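# Sorting Table, Robotics Club

The club has 14 members this year and one two-arm table to share. Our project for the April open house is Callgate, a sorting program that Thu Đồng and Apostolos Manolakis started in the fall. Jars, cups and other household items go into colored bins, and the arms move them from bin to bin. 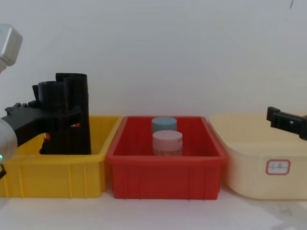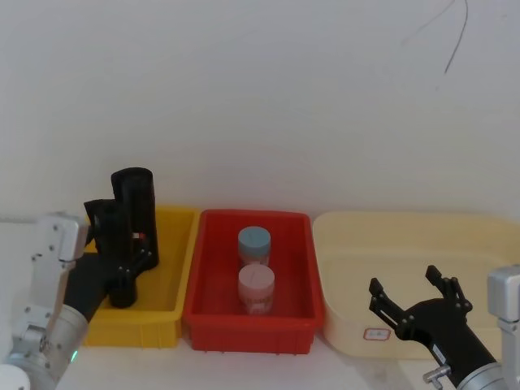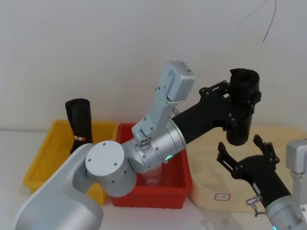

Yellow, red and cream bins with both arms. In the last picture, one gripper is holding a black cylinder.

Lesia Panasiuk is writing the grasp code for the left arm and Hằng Đặng has the right. We are aiming for 500 logged moves before the open house. New members can sign up with Bảo Ông. Bring a laptop and 5 small items you don't mind getting dropped.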